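Gridstead open day – anyone else go on Wednesday?

torque_ripple
Posted in: Arms, Cells and Fixtures

I went to the afternoon session at Gridstead. Registration was at the side door, then a short safety talk, then groups were walked between stations. The Kadico palletizing line was switched off for the whole visit, so I can't report on it. The conveyor demo from Skostach ran, but it was standard pick and place with fixed parts.

The station I stayed at longest was deformable objects. The task is pulling tissues out of a box with a parallel gripper. They allowed 28 people per group, which is too many for one cell with a rail around it.

ohm_sweet_ohm

Was in the morning group. The palletizer was off then too. The sign said it was waiting on a part.

Did you get anything usable of the tissue cell? I was behind a pillar.

torque_ripple

Three, all from the same visit.

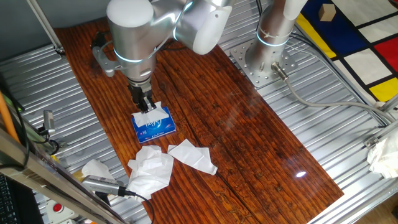
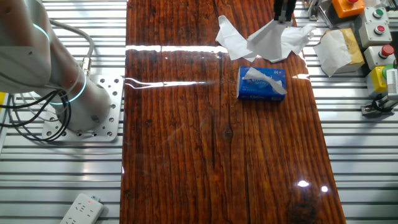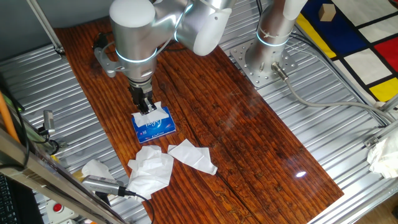
What I wanted to know was how they deal with the box moving. A light carton gets lifted or dragged if the pull is not close to vertical. The presenter said they limit the exit speed and tilt the pull slightly toward the far end of the slot. No numbers given for either. I asked about force sensing at the wrist and was told it is logged but not used in the control loop.

lowpass_larry

I don't see the point of this as a demonstration. Tissues are interfolded so that the next one is presented for you. The box does most of the work. Show me the same arm separating one sheet from a flat stack and I'll pay attention.

torque_ripple

The box presents an edge, yes. The position and shape of that edge differ on every pull, so the grasp point has to be found again each time. A taught position would fail quickly.

lowpass_larry

A taught position with wide jaw opening and a low approach would get most of them. I have done it with wipes. It needed a bracket to hold the pack and nothing else.

ohm_sweet_ohm

Wipes are heavier and come through a tight lid. I wouldn't compare them directly.

For what it's worth, the handout lists 47 pulls in their longest run without a stop. It does not say what counted as a stop, or whether double sheets were scored as good.

hexkey_4mm

Double sheets are the whole question. With two fingers you have no way to tell one ply from two unless you look afterward or weigh it. Did anyone ask?

torque_ripple

Someone from Kaczmarczyk did. The answer was that doubles are marked by hand when they review the recordings. So that figure probably includes them.

hexkey_4mm

Then I would treat it as a grasp success rate and leave it there.

lowpass_larry

Agreed with hexkey. Also, glossy varnished wood under overhead lights is a poor background for white material if you rely on depth. A matte board would remove one variable.

ohm_sweet_ohm

Or they want the variable in. A kitchen table has glare on it – that was more or less the argument in the intro talk.

lowpass_larry

Fine for research. In a plant I would still change the board.

torque_ripple

Practical notes for anyone going to the next one, which they said would be in August:

Parking is behind building 2 and fills early.
Closed shoes are checked at the door.
Questions are taken at the end of each station, so the last station gets very little time.
The handout is paper only. I can scan it if there is interest.

hexkey_4mm

Please scan it. I would like to see the finger geometry if it is in there.

torque_ripple

There is a drawing on the back page, no dimensions. Will post it tonight.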